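Right, I gave up buying lunch at work for the whole of May and a few of you asked how it went, so have a thread. Long one, get a brew.

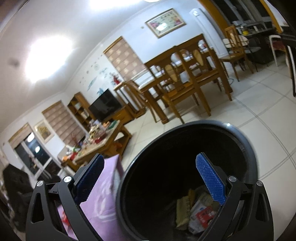

How much did I save by bringing my own lunch? £17 a week once I'd taken off what I spent on the extra food shopping. I was expecting more, if I'm truthful, but I was also buying nicer cheese by the end of it.

Some background. I work in Cilach, up by the old bus station, and the choice at lunchtime is a supermarket meal deal, the bakery, or the noodle place that does the big boxes. I love the noodle place. I was in there so often they'd started putting the extra chilli on before I'd opened my mouth.

Week one was all enthusiasm. I made a massive tray of roast veg and couscous on the first evening and ate it day after day until I couldn't look at a courgette. Big mistake. By the fourth day it tasted of fridge.

So lesson one for me was don't make one thing. Make two smaller things and swap them about. Even if it's just soup and a pot of pasta salad, you don't get that sinking feeling when you lift the lid.

Someone's asked about containers already! I had a drawer full of tubs and not one lid that fitted anything, so I did buy a set of 5 from Vandovel (the shop on the corner, the one with the mops outside). Clip lids, go in the dishwasher. The soup one did leak in my bag once but I think I'd done the clip up wonky.

Week two I got cocky and tried wraps. Wraps are lovely at 7 in the morning and a damp sleeping bag by lunch. What worked in the end was taking the bits separately and putting it together at my desk: wrap in one bag, filling in a tub, sauce in a tiny jar. Yes I looked like I was setting up a market stall. Yes it was worth it.

Best thing I made all month was a lentil soup, so I'll put it here before anyone asks. One onion, 3 carrots, a mug of red lentils, a stock cube, a spoonful of curry paste, water to cover and then a good bit more. Simmer for 22 minutes, mash it roughly with a fork, done. Squeeze of lemon if you've got one going soft in the bowl.

It thickens up like cement overnight so add a splash from the kettle before you microwave it. And take a spoon from home. Our work kitchen has forks, endless forks, and one spoon that I'm convinced is for feeding a cat.

The microwave queue, though. I hadn't thought about that at all. If you go at half twelve you can stand there for ages behind somebody's jacket potato. I started going at quarter past one and it was bliss, just me and the hum of the fridge.

Things I missed: the walk. I didn't see that coming. Going out for food was getting me into the fresh air and without it I'd look up and it was three o'clock and I hadn't left my chair. From week three I made myself do a loop round by the canal after eating, even in drizzle.

Things I did not miss: the bakery's egg sandwich. I'd been eating it out of habit for years and I don't think I even like egg.

I fell off once. Horrible morning, missed the bus, left my tub on the side at home, and went straight to the noodle place. Had the large. No regrets, and I've not counted it in the savings so don't come for me.

A couple of you wanted to know about snacks. Snacks were what nearly sank the whole thing. I'd bring a sensible lunch and then wander down to the machine for crisps at four. A bag of nuts in the desk drawer sorted most of that, and oatcakes, which are dull enough that you only eat them if you're properly hungry.

Am I carrying on? Mostly! Four days of my own food and one day out, and the day out feels like a treat again. I'm making a leek and potato thing tonight so I'll let you know if it travels well.

Oh and if anyone has a way of keeping salad leaves crisp past the second day, please tell me. I've tried the kitchen roll trick and all I got was soggy kitchen roll.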